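Killine Wound Care at Home Project
Progress report to the Tshabalala Fund, second period

Summary of the period

In the last report we promised to finish the booklet, to begin the telephone line and to visit the outlying villages before the weather changed. The booklet is finished and printed. The telephone line is open, but for fewer hours than we planned. The village visits are partly done, and we explain the delay further down.

We remind the Fund that the project is for people who go home from the Clonidlow hospital with stitches or a healing cut, and for the relatives that help them. Many of them live far from any clinic. Before the project they received one sheet of paper in small print, and most of them told us they did not read it.

The booklet

The booklet is called Jondora, same as the project's radio spot, so that people connect the two. It was printed in 1681 copies. The original order was smaller, but the printer offered us a better price for the bigger run and your office kindly agreed to move money from the travel line.

The text took longer than expected. Our first version was written by the ward staff and it was correct, but it was too difficult. Words like "discharge" made a real problem, because for the patient this word can mean going home and it can also mean fluid from the wound. In the final version we write "when you go home" and "liquid from the cut". We also changed the order of the chapters. Now it begins with the warning signs, and the explanation of how skin heals is moved to the back.

The chapter on healing explains in simple language what a cut through the skin is, why the edges must stay together, and why a small amount of redness in the first days should not frighten anybody.

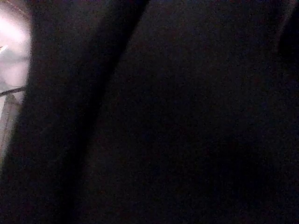 Marianna Tomaszewski wrote in her comments on the draft that this chapter was still too long, and that families would look first for the page on washing. She asked us to put the washing page in the middle, where the staples are, so the booklet falls open there by itself. We accepted this, and we also made the letters bigger on that page. Her second comment was about the price of dressings, which we had not mentioned at all. There is now a short paragraph on which dressings the clinic gives free of charge and which must be bought.

The telephone line

The line opened in October. It is answered by the nurses of the outpatient room in the afternoon, and on Saturday in the morning. We wanted also evening hours, but the hospital could not release staff for this. In the period the line received 495 calls.

Most callers ask if they may shower, when the stitches come out, and if they may go back to work. The last question is the hardest one, as the answer depends on the kind of work, and the nurses asked for a guideline. A draft of this is with the hospital now. A smaller part of the calls has nothing to do with wounds - people ask about opening hours, or they want to change an appointment. We do not refuse these calls, but we would like to have a recorded message for them.

One weak point is the call book. In the first weeks the nurses wrote only the name and the hour, and so we cannot say much about the reasons for the early calls. The new form has boxes to tick, and it is filled in better.

Teaching evenings for relatives

Five evenings were held in the parish hall in Killine. The places were limited to 15 each time so that everybody could practice with gloves and dressings. The program was short: washing hands, taking off the old dressing, looking at the cut, putting the new dressing, and what to write down. Tea was served after, and many of the best questions came then.

Relatives were more afraid of doing harm than we supposed. Some had left a dressing untouched for many days for this reason. We changed the talk accordingly, and there is more time now for looking at cuts and for speaking about what is normal and what is not. The handout also says more about blood, as a little of it on the skin looks like very much to a person who is not used to it.
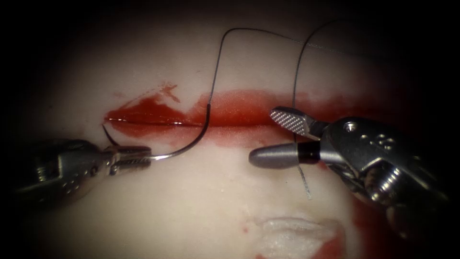
Village visits

The visits are behind the plan. The road on the north side was closed for repairs, and the car we share with the vaccination team was needed there. We visited the villages on the south side and left booklets at the shops and with the bus driver. The north side is moved to the next period.

Money

The printing line is used completely. The travel line has money left, even after the change we mentioned, and we ask to carry it over for the north side visits. The telephone costs are below the budget because of the shorter hours. The table with all lines is sent separately by post, together with the receipts.

Next steps

We will finish the guideline on returning to work and put it as a loose page in the booklet. We will ask the hospital again about evening hours. The radio spot needs a new recording, as the old one gives the previous telephone number - please do not pass it on to other stations until we send the corrected version.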